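Duas garras iguais, dois controladores e uma tábua

Por Annick Arsenault
Fevereiro
Última atualização: sexta-feira
Tempo de leitura: 4 minutos

A Palacios mandou-me um correio muito entusiasmado sobre o controlador novo para pares de braços. Dizia que era mais suave, mais preciso, e que "compreendia" contactos. Desconfio sempre quando um programa que calcula binários passa a compreender coisas. Mas tinha a licença de avaliação, tinha o Wudgate instalado (é o simulador que uso há dois anos, com os seus defeitos) e tinha uma semana com poucas reuniões. Resolvi comparar.

A tarefa é aborrecida de propósito. Uma tábua comprida e chata, deitada no meio da mesa, um braço de cada lado, cada um com a sua garra de dedos paralelos. Fechar as duas garras nas bordas, levantar, manter a tábua nivelada, pousar. Só isto. Quem já tentou sabe que a parte de manter nivelada estraga a tarde a qualquer um, porque os dois braços passam a estar ligados por uma peça rígida e qualquer desacordo entre eles vira força interna.

De um lado da comparação ficou o controlador da Palacios. Do outro, o Jallon, que é velho, feio, tem a documentação espalhada por três sítios e que eu conheço de cor. Admito a vantagem: sei afinar o Jallon de olhos fechados e o outro não. Tentei compensar usando os ganhos recomendados em ambos, sem mexer. Quem vende diz que funciona de origem, portanto que funcione de origem.

As condições iniciais eram as mesmas para os dois: garras abertas, a pairar sobre o tampo, sem tocar na tábua. Deixei de propósito uma pequena assimetria, com a garra esquerda um bocadinho mais baixa e mais próxima da borda da frente do que a direita. As demonstrações de fabricante começam sempre com tudo perfeitamente alinhado, e eu nunca encontrei um laboratório perfeitamente alinhado. 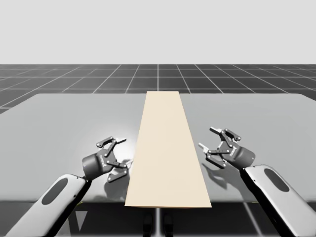
Corri 364 tentativas, metade para cada controlador, com a posição da tábua a variar um pouco de uma para outra. Contei como sucesso levantar, aguentar cinco segundos e pousar sem a peça escorregar. Critério meu, discutível, mas igual para todos.

O Palacios conseguiu 143 das suas 182. O Jallon ficou ligeiramente atrás, e não vou pôr aqui o valor, pois descobri a meio que sete das tentativas dele tinham arrancado com o limite de velocidade errado. Erro meu. Quando as repetir, atualizo o texto. De qualquer forma a diferença é pequena, e muito longe do gráfico que vinha no correio.

O que me incomodou foi a maneira de falhar. O Jallon falha cedo: aproxima-se mal, um dedo bate no topo da tábua, o braço para e eu vejo logo o que se passou. O Palacios quase nunca falha na aproximação. Fecha bem, levanta bem, e depois, já no ar, começa uma oscilação miudinha que cresce até uma das garras perder a peça. Em simulação perde-se uma tábua que não custa nada. Num braço a sério, com alguém ao lado, preferia mil vezes o erro feio e imediato.

Escrevi ao apoio técnico. Responderam que a oscilação "é provavelmente um artefacto do modelo de contacto do simulador". Pode ser. O contacto no Wudgate é generoso com o atrito, toda a gente se queixa disso. Só que os números bonitos do folheto também vieram de simulação, e aí o modelo de contacto não pareceu preocupar ninguém. Baixei o atrito e repeti vinte vezes: a oscilação continua lá, um pouco mais lenta.

Sobre as garras tenho menos a dizer. Queria experimentar também a Inness, que tem um curso maior e, dizem, dedos que cedem melhor nas bordas. O modelo que distribuem traz as massas das articulações a zero. Todas. O simulador aceita aquilo sem protestar e produz movimentos lindíssimos, completamente impossíveis. Pedi o ficheiro corrigido e estou à espera.

Falta-me ainda mudar a tábua. Uma peça comprida e direita, alinhada com o eixo da mesa, é o caso mais simpático que existe para dois braços simétricos. Quero rodá-la uns graus e deslocar-lhe o centro de massa para uma ponta. Suspeito que a vantagem do Palacios encolha bastante, mas também suspeitava que ele falhasse na aproximação e enganei-me, por isso não aposto dinheiro.

Entretanto não renovo a licença. Se alguém aí tiver usado este controlador em braços verdadeiros, com peças de mais de um quilo, escreva-me. Interessam-me sobretudo os registos de força nos pulsos, mesmo que estejam numa confusão. Vídeos acelerados com música já tenho que cheguem.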